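4.3 Reinigung und Pflege der Tischdecke Norine

1. Lose Krümel mit einer weichen Bürste entfernen.
2. Flecken mit lauwarmem Wasser und Neutralseife abtupfen – nicht reiben.
3. Nach 15 Minuten mit klarem Wasser nachwischen.
4. Decke flach ausgebreitet trocknen lassen.

Hinweis: Blumendrucke können bei häufigem Gebrauch verblassen. Dies stellt keinen Mangel dar.

Vorsicht: Keine Gefäße über 58 °C direkt abstellen. Scheuermittel und Chlorbleiche sind unzulässig.

Ersatzdecken sind unter Angabe der Tischgröße schriftlich zu bestellen.

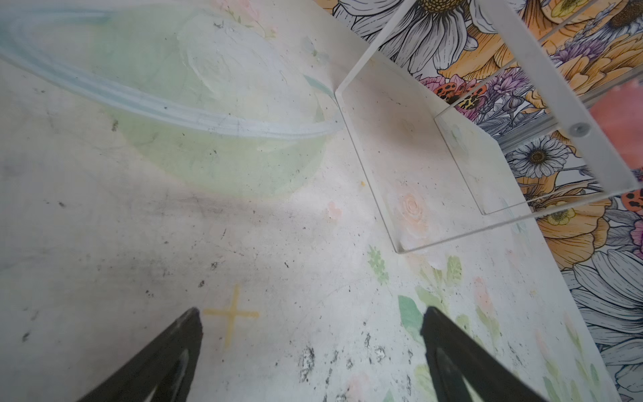 Garnum Heimtextilien, Abteilung Produktpflege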